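Ratent Home Notes
Home Repairs Cleaning Water & Pipes Seasonal Ask a Reader
Search this site Search Go

How to Deal with Hard Water Scale Around the House

Hard water is water that picked up calcium and magnesium on its way through the ground. It is fine to drink. The trouble starts when it dries or gets heated, and the minerals stay behind as a white or tan crust. You find it on faucets, in the kettle, on shower doors, and in a ring at the waterline of the toilet.

This page covers how to find out what you have, how to take the scale off, and how to slow it down. None of it needs special tools. Most of it can be done with white vinegar, citric acid powder, an old toothbrush and some patience.

Check the water first

Your water supplier may publish a yearly report with a hardness figure in it. If you are on a well, buy a packet of test strips at a hardware store. Dip the strip in cold water from the kitchen tap, wait as long as the packet says, and match the color to the chart.

Results are given in grains per gallon or in parts per million. Anything over 7 grains is usually called hard. Our house in Taltelen tested at 18 grains before we put in a softener, and at that level we had a visible film on the kettle within days of cleaning it.

Write the number down. You will need it if you ever set up a softener.

What to use and what to keep it away from

Scale is alkaline, so a mild acid dissolves it. Plain white vinegar is the cheapest. Citric acid works faster and smells less. Mix a tablespoon into a cup of warm water and stir until it is clear.

Never mix any acid with bleach or with a cleaner that contains bleach. The fumes are dangerous. If you used bleach in a sink or toilet, rinse or flush several times and let the room air out before you bring in the vinegar.

Keep acids off marble, limestone, travertine and other natural stone that reacts to them. They etch the surface and the mark does not come out. Some plated finishes, brushed gold in particular, can also be damaged, so try a hidden spot first and keep the contact time short.

Kettles and coffee makers

1. Fill the kettle halfway with equal parts water and vinegar.
2. Bring it to a boil and switch it off.
3. Leave it for an hour. Heavy scale may need longer.
4. Pour it out, wipe the inside with a soft cloth, and rinse well.
5. Boil a full kettle of clean water and throw that out too.

For a drip coffee maker, run half a tank of the same mix through, stop it midway for 30 minutes if the machine lets you, then finish the cycle. Follow with two tanks of plain water. Some makers warn against vinegar because of the seals, so check the manual.

Faucets and shower heads

Unscrew the aerator at the tip of the faucet. If it is stuck, wrap it in a rag and use pliers gently. Note the order of the parts as they come out – a photo on your phone helps. Soak them in vinegar for an hour, brush the screen, rinse, and put everything back the same way.

A shower head can be cleaned in place. Pour vinegar into a sturdy plastic bag, pull it up over the head so the holes are covered, and fasten it with a rubber band. Take it off after an hour, rub the nozzles with the toothbrush, and run hot water for a minute. On a coated finish, stop at 20 minutes.

For the crust at the base of a faucet, soak a paper towel in vinegar and wrap it around the spot. A plastic scraper will lift what has softened. Metal blades leave scratches, and scale grips scratches more easily the next time.

Glass shower doors

Spray warm vinegar on the dry glass and let it sit for 15 minutes. Spray again if it begins to dry. Scrub with a non-scratch pad, rinse, and dry with a squeegee. If the glass still looks cloudy after two or three rounds, it may be etched, and no cleaner will fix that.

Check what the floor and sill are made of before you spray. A rolled towel along the bottom of the door will catch most of the drips.

Toilets

The ring forms where the surface of the water sits, and cleaner poured into a full bowl is too diluted to do much. Lower the level first.

1. Close the shutoff valve behind or beside the toilet.
2. Flush, then push the remaining water down the drain with the brush.
3. Pour in two cups of vinegar or the citric acid mix, and lay soaked paper towels along the ring so it stays wet.
4. Leave it for a few hours.
5. Take out the paper towels and put them in the trash.
6. Scrub the ring and up under the rim, open the valve, and flush twice. 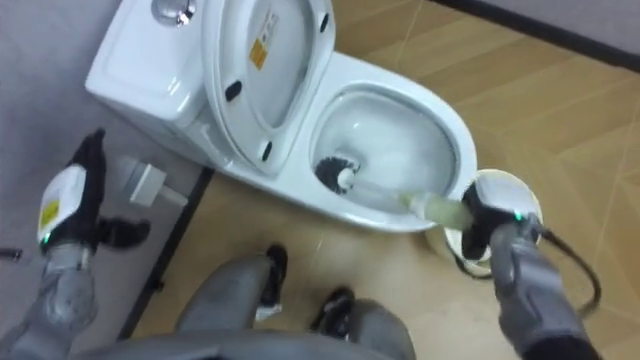

Villalobos: I got better results leaving the citric acid overnight. We are at 31 grains on our well and a few hours did nothing to the old ring. In the morning it came off with hardly any scrubbing. I would also say to open the shutoff valve slowly, as ours had not been turned in years and started to weep at the stem.

Overnight is fine on plain porcelain. If a valve is stiff, don't force it. Work it back and forth a little at a time, and if it drips once you open it again, try snugging the packing nut by a quarter turn.

Slowing it down

Drying surfaces does the most for the least money. A squeegee in the shower and a cloth by the kitchen sink will cut the buildup a great deal. Empty the kettle at night instead of letting water stand in it.

Turning the water heater down to 120 degrees helps too, as more scale forms at higher temperatures. Drain a few gallons from a tank heater once a year, following the steps in its manual. We do ours in June.

A softener is the only one of these that treats the whole house. Ours is an Orkus, set for the hardness we measured, and it goes through a bag of salt every five weeks. Softened water has some added sodium, so many people leave the kitchen cold tap on the untreated line. Test again a week after installation, and adjust the setting if the strip still shows hard.

Last updated 2019-03-07

Contact | Copyright Ratent Home Notes | Back to top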